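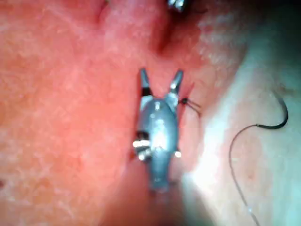

How to Practice Stitches and Knots at Home

Posted Apr 13, 2021

I love practicing sutures. I loved it when I was terrible at it, and I love it now that I'm halfway decent, and if you're a student waiting for your first turn at closing a wound, I think you'll enjoy it too once the first frustrating evenings are over! This page covers the setup I use at my kitchen table, the simple interrupted stitch, the instrument tie, and the mistakes I see most often in the skills room at Zawadzka. It's for practice on pads only. The real thing gets taught to you by the person standing next to you.

What you'll need

A needle holder, a pair of toothed forceps, suture scissors, a practice pad, and some suture. Start with 3-0 nylon on a curved cutting needle. It's big enough to see what you're doing, and it's springy, so it will show you every lazy knot you tie. Expired packs are perfect for this (ask your skills lab before you buy any). My whole kit cost 69 dollars, and most of that went on the needle holder, which I don't regret for a second.

You'll also want a sharps container with a lid. A mug is not a sharps container. Please don't ask how I know.

For the pad, I've used the Brekell three-layer one for ages. The Detgate is softer and tears if you pull up hard on the needle, and I've come to like it for that, but it wears out fast. Pig's feet from the butcher are wonderful too, if the people you live with can stand it. Wear gloves, work on a tray you can scrub, and keep everything away from food.

Setting up

Stick the pad down! Double-sided tape or a damp cloth underneath will do. Put it at elbow height, bring a lamp in from the side of your non-dominant hand, and sit so that the wound runs left to right in front of you. Rest your forearms on the table. Your shoulders will creep up toward your ears anyway, so drop them every time you cut a thread.

Make your cut shorter than you think you need. An inch and a half is plenty for an evening, and you can always make another.

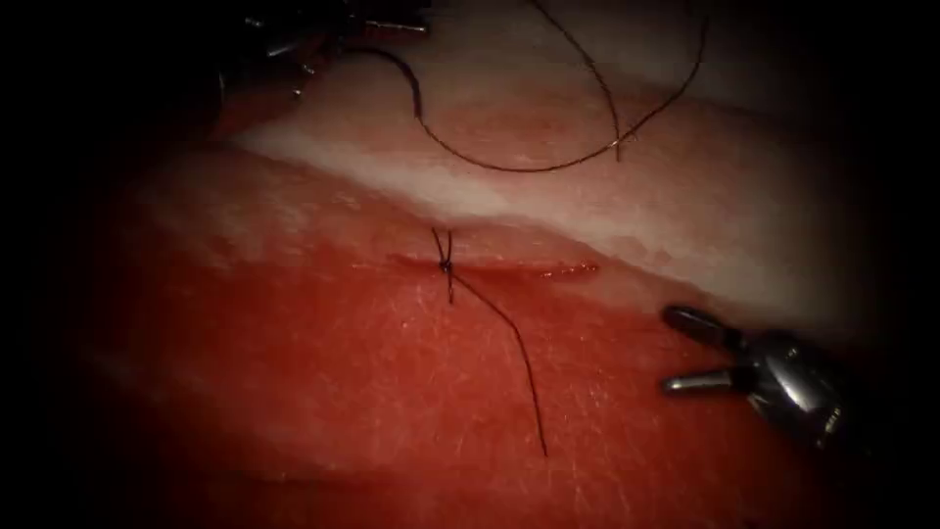
One reader wrote in to say that she got much further by closing the same cut over and over, taking every stitch out and starting again, than she ever did by slicing up a fresh part of the pad each time. I've tried it since and I'm a convert. You get to know that one wound so well that your spacing starts to fix itself, and your pad lasts for months.

The simple interrupted stitch

1. Clamp the needle near the tip of the needle holder, two thirds of the way back from the point. Stay off the very end where the thread joins on, as it bends there.

2. Lift the near edge of the wound gently with your forceps. I mean gently. Pick up the deeper layer where you can and leave the surface alone.

3. Turn your hand palm down so the needle point meets the surface at a right angle. It feels exaggerated at first. Good!

4. Go in on the far side of the wound from your body if it runs side to side, or on the right if it runs away from you (left-handers, flip that one). Roll your wrist and let the curve of the needle do the traveling.

5. Come out in the middle of the wound, grab the needle again, and take the second side as its own bite. You can do both sides in one go later on.

6. Check that the exit point is as far from the edge as the entry point was, and just as deep.

7. Pull the thread through until you have a short tail left, an inch or so.

If step 3 goes wrong, everything after it goes wrong too. A needle that enters at 45 degrees skims along shallow, the edges roll inward, and no amount of fiddling with the knot will rescue it. Take it out and do it over.

The instrument tie

Lay the needle holder over the wound, parallel to it, between the long end and the tail. Wrap the long end around the jaws twice, open them, grab the tail, and pull the two ends across the wound in opposite directions so the throw lies flat. Now wrap once the other way and pull back across. One more throw in the first direction and you have a perfectly good practice knot.

Snug, please, and no more than snug. The edges should touch and turn up a tiny bit. If the pad is puckering, you've gone too far. Slide the knot over to one side of the wound before you cut, and leave tails long enough to catch with forceps when you take the stitch out.

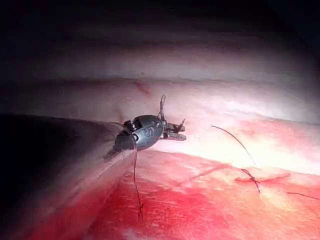

Instrument tips and pale tissue, close up.

Things that go wrong

The needle spins in the holder. You've clamped it too loosely or too far from the tips of the jaws. Old holders with worn jaws will do it no matter what, sadly.

Your knot slides. The throws are all going the same way, so you've made a granny. Slow down and say "over, under" out loud if that helps. I still mutter it.

The two sides don't line up at the end. Put your first stitch in the middle of the wound, then halve each gap that's left.

Your hand cramps. Loosen your thumb! Only the tip of it should be in the ring.

How much to practice

Short and often wins. I did roughly eight weeks of it before the October skills check at Skonurberg, mostly while the pasta was boiling, and tied throws around the handle of a drawer in between. Film your hands once in a while and watch it back at half speed. It's a little painful, but you'll spot things you'd never feel.

Next up is the vertical mattress, my favorite stitch of all. Put a fresh blade in your kit and tape down your pad.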